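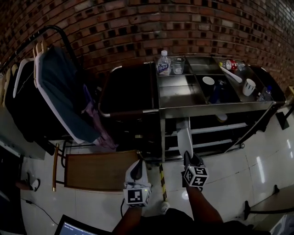
The home captain told reporters that 319 was never going to be enough on this pitch, and Plammont proved him right before tea. The visitors lost only four wickets in the chase and took the regional cricket final for the second year in a row.

April | By the Brureck sports desk

Search this site Enter keyword Go

Andik had started well. Their openers put on 44 in the first hour, but after lunch the last five wickets fell very quickly.

The crowd at the Unnithan ground was given as up to 4,000. Plammont's batters have now made 1,263 runs in this competition. The new season's fixtures will be published next month.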